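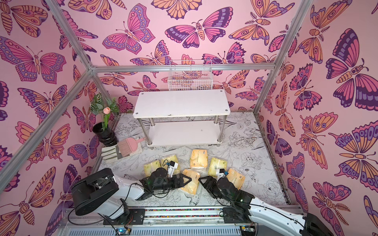
I have wanted to write up the Skement bench kit for months, and now that ours has been through a full season of two-arm work I finally feel qualified. Short version: I love this thing! Longer version below, with the money parts, because those were the parts I couldn't find when I was shopping.

What you get is an enclosure kit. Aluminum extrusion, brackets, a rail to bolt your arms to, and a set of flat panels for the walls and floor. It does not come with arms, grippers or cameras, and the product page could be a lot clearer about that. Khang Huỳnh, who shares the bench with me, read the listing twice and still asked me where the arms were.

The base kit was $199 when we ordered in March. I had set aside more than that for extrusion alone, so I was very happy, and then I did what everyone does and forgot the extras. Spare wall panels, extra T-nuts, a second pair of mounting plates and shipping from Lultdale added $130. So if you're filling out a budget request, put down $329 and you'll be in the right neighborhood. Shipping to Steston took 9 days.

Assembly is a pleasant afternoon with a hex key and some music on. The bars went together square on the first try (I checked, I always check), and the rail has enough slots that you can slide the arm bases in and out until the reach feels right. We moved ours twice before settling. You want both grippers to be able to meet comfortably in the middle of the floor, and you want that settled before you start tidying cables.

The part I'm really excited about is the panels. They're plain, they lift out, and you can cover them with anything! Trinh Kiều got completely carried away with the wallpaper and I have come around to her way of thinking. We do a lot of picking with soft packs of tissues, which are a great cheap object to budget for, by the way. They squash, they slide, the plastic wrap throws glare at the wrist cameras, and you can pick up more at Đỗ, the corner store, for pocket change. Being able to give the same packs a busy background is worth a lot to us.

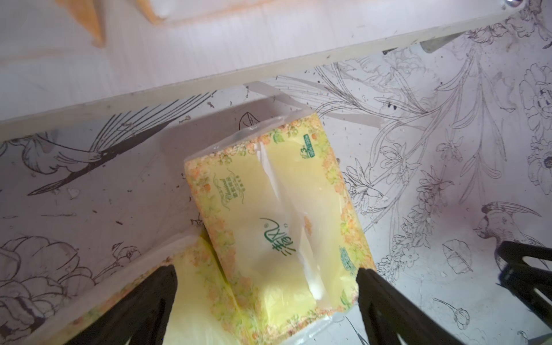 Lighting deserves its own line in your plan. The kit has none, and shiny wrapping will show you every lamp in the room. I'd try whatever you already own first and keep a little money back for a diffuser.

A few gripes. The instructions are one folded sheet with tiny drawings. The T-nuts come loose in a bag with two sizes mixed together, so sort them before you do anything else. And the floor panel picks up specks like crazy, so get a decent hand brush.

Would I buy it again? Yes, and I've already asked for a second one in next year's budget. If you only have money for one upgrade, get the spare panels. We change the walls far more often than I thought we would, and having a set papered and ready saves a whole morning.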